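Getting creases out of a tablecloth 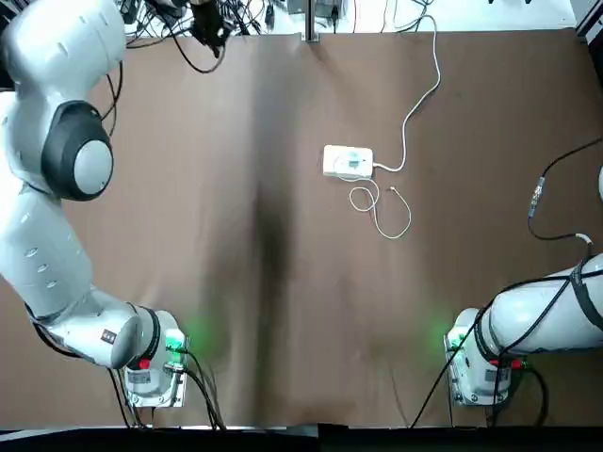

Brown cloth with a deep fold down the middle.

Fold lines are stubborn when the cloth was kept in a drawer for many months. I fill a spray bottle with water, make the fold a little damp and smooth it with my palm from the center to the sides. Then I leave it overnight. For cotton I use the iron on the back side, with a thin towel between. My neighbor Lurdes rolls her cloths on a cardboard tube, and I do the same now. Check the care label before you use steam.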